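A Visit to Tunholm: What the Arms Changed for the Office Staff

My train arrived early in Drundthorpe, so I walked to the Tunholm building and was the first visitor at the door. 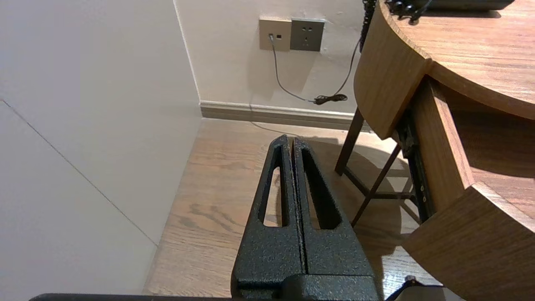
The visit was organized for people who work in building services, as I do. Tunholm rents furnished offices to small companies, 146 rooms in total, and between two tenants every room must be checked: furniture, sockets, network jacks, cables. Until last year four employees did this by hand. Now they do it together with robot arms on wheeled bases, which they bought through a supplier called Jakilau.

Our guide was Mayu Hoshino, who leads the room team. She worked nine years as a room checker herself, and I think for this reason her answers were very concrete. When somebody asked what was the worst part of the old job, she said "the knees" and everybody from my trade laughed.

Wall sockets are low and desks stand close to them. To see if a cable is still plugged in, a person must kneel or lie down on the floor, many times in one day. The arm goes down there instead and the checker looks at the picture on a tablet. She can stay standing, or she can sit in the corridor.

We watched a check from the beginning to the end. It took 29 minutes. Mayu told us that an experienced person is faster, and I was glad that she said it openly. The time is won in another place: the checker writes the report while the arm moves, so there is no paperwork left for the evening.

Not everything is better. One of the older checkers, Mr. Nomura, explained to us over coffee that he misses talking with his colleague. Before, they always went in pairs. Now each person has one arm and one floor, and they meet only at lunch. He also does not like the tablet — his eyes get tired. The company now gives ten minutes of pause in every hour, which the team had to ask for twice.

Nobody lost the job, we were told. One person moved to repairs and learned to replace drawer slides and locks, work that was given to an outside firm before. She got 200 more per month for it.

I asked about training. It is two days, and after it one week with a colleague. For my own company I think this would be too short. Mayu agreed a little and said the second week is when the real questions come.

The tour ended at the charging room in the basement. I took the later train home and wrote these notes on the way.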